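Sorting Bins and Bar Blocks: Frequently Asked Questions

Questions about the block sets and the gray bins reach us in clumps, usually in March, when classrooms and workshops discover what has been living at the bottom of their cupboards. Merike Uibo answers most of them. Higinio Sandoval answers the ones about shipping, in fewer words.

What is in an Idstead set?

Bar blocks in two colors, green and red, plus two gray bins, one larger than the other. The full set has 210 blocks. The starter set has 18, which is plenty for one table and one short attention span.

Are the green blocks supposed to be shorter than the red ones?

Yes. We get this one a lot, often with the word "defective" in it. The greens are cut shorter so that you can sort by length with your eyes closed, or by color with them open. If your greens and reds are the same length, you have somebody else's blocks.

My reds don't all match. Did I get a bad batch?

Probably two batches. The stain has wandered over the years from a proper brick red to something closer to salmon, and sets get topped up from whatever is on the shelf. For sorting purposes they are all red. People who want to argue that salmon is a third color are welcome to add a third bin.

Why do the bins have sloping walls?

So that blocks slide to the floor, where you can get at them. Mostly they do. Now and then one stands itself up against a side and stays there, looking pleased with itself. Give it a nudge.

How many blocks should I put in at once?

Fewer than you want to. Gholamreza Daneshvar ran our sorting table for years and started every new group with half a dozen, which always got a laugh, and then it took them longer than they expected. Tip them in and leave them how they land. Lining them up first is a lovely activity, but it's a different one.
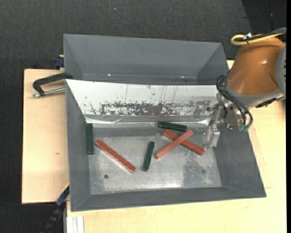 Three green, three red, lying in the bin. Start with the red on top of the X.

Which block do I pick up first?

Whatever has nothing lying on it. Crossed pieces are where beginners come to grief, because the one underneath always looks easier to reach. Lift the top one clear, put it where it belongs, then go back for the other. You may also grab both together and hope, as Michalis Nikolaidis has done at every demonstration we have let him attend.

The floor of my bin is scratched. Can I return it?

You can ask. The metal floors scuff, then they go patchy, and after that they look much the same for the rest of their lives. None of it affects the sorting. Blocks are not fussy. We replace bins for dents that stop them sitting level, and for split seams.

Can I paint the floor?

You can. Felicidad Sison painted hers yellow and reports that it looked wonderful until lunchtime.

How do I clean the bins?

Damp cloth, a drop of dish soap, dry with a towel. Please don't use steel wool, whatever the forum says. Take the blocks out first. (We would not mention it if we hadn't been asked.)

Will Eltard blocks work in Idstead bins?

They fit fine. They are thicker, so the bin fills up faster, and the reds are noticeably more orange than ours. Shibata blocks fit too. The Clesness ones roll, being round, and we can't help you with that.

Can I buy single blocks?

Yes, in either color, at the starter-set rate. The part number for greens is 294 and for reds 2,284. There was once a system behind this. Please say which one you want, as "the missing one" gives Higinio very little to go on.

Do you ship the bins nested?

The small one goes inside the large one with the blocks in a bag between them – lift the bag out before you turn anything upside down.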